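Measuring and Pouring Dry Goods
Unit 4 notes, Stanton Evening Kitchen Course
Amparo Salazar

Last time we got through flour and sugar, and now we reach my favorite part of the unit: things that roll! Beans, pellets, puffed grain, kibble, anything in small hard pieces. They pour almost like a liquid and then they don't, and learning to feel that moment is such a pleasure.

Two words to keep. Bulk volume is the space the pieces take up with all the air between them. Heaping is the mound that stands above the middle of a full container. A mug filled close to the brim leaves you very little room to tilt, so start low and slow, with the mug's rim right over the cup — closer than feels natural.

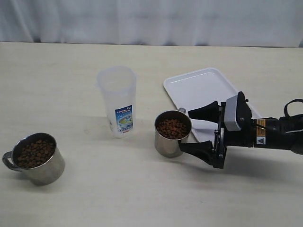 Why does a mug of pellets settle when you tap it?
The pieces shift into the gaps between their neighbors, so the same amount takes up less space.

Work over a tray when you can. Strays are easy to tip back, and you'll have some (I still do, after 28 terms of teaching this!). Plain, smooth mugs are lovely for practice.

For next time: pour one mug into a clear or cloudy cup, mark the level, tap the cup 50 times and mark it again. Bring both marks. Read the Crichton handout on scoops, pages 34 and on — the part on leveling is wonderful.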